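Andomero upholstered bed frame, double, grey
Reviewed by Aisyah Lau
2019-04-19

Rating: 3 out of 5

I bought this bed from the Andomero shop in Nindcombe last June to replace a metal frame that squeaked. It cost £277 with delivery, which was the middle of their range. The one above it, the Posetti, has drawers underneath and a taller headboard, but it would not have gone under my window sill.

Delivery and assembly

It came in two boxes. The long one holds the side rails and slats and is heavy, so get someone to help you on the stairs. All the bolts were there, bagged and labelled. The instructions are drawings only and mostly clear, except that the page for the centre support shows the bracket upside down. I put it on that way and had to undo it. The Allen key supplied is soft and rounded off before I had finished, so use your own if you have one.

Putting it together took me an evening, working alone once the boxes were upstairs.

The headboard

This is the best part. The padding is firm enough to sit against with a book and has not gone flat. The grey is a mid grey, slightly warmer than on the website. It shows dust along the top edge and I go over it with the brush end of the vacuum cleaner. I got tea on one corner in the autumn and it came out with a damp cloth and a bit of washing-up liquid, with no ring left behind.

The headboard bolts to the frame and does not touch the wall. If your skirting board is deep you will have a gap that pillows can slip into. I pushed a rolled towel down there and it solved the problem.

The base

The slats are sprung and sit in plastic holders. One holder split after 11 weeks. I emailed the shop and a Mr Pillai from the parts department replied the same day and posted a pair of new ones free of charge. They have held since, but I would have expected the originals to last longer. There is no creaking when you turn over. There is a slight knock from the foot end if you sit down hard on the corner, and tightening the bolts only cures it for a month or so.

Everyday use

I do all my folding and sorting on the bed, as there is no space for it anywhere else in the flat, and the height is right for that. I can lay a sweatshirt out flat and fold it without bending much. 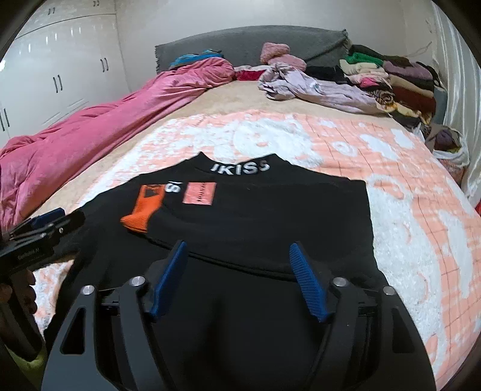

The side rails are low, so fluffy blankets and a thick comforter hang over them nicely and tuck in without a fight. A smooth bedspread does slide towards the foot end, where there is no raised board to stop it. With fleece I have not had that trouble. Making the bed is easy enough, although the mattress sits tight against the rails and you need to lift each corner to get a fitted sheet round it.

Clearance underneath is poor. Flat storage bags go under, but my plastic boxes do not, and neither does the head of my vacuum cleaner unless I take the brush off. Check this before you order if you rely on that space.

Would I buy it again? At the sale price, yes. At full price I would look at something with stronger slat holders. I have taken one star off for those and one for the lack of room underneath.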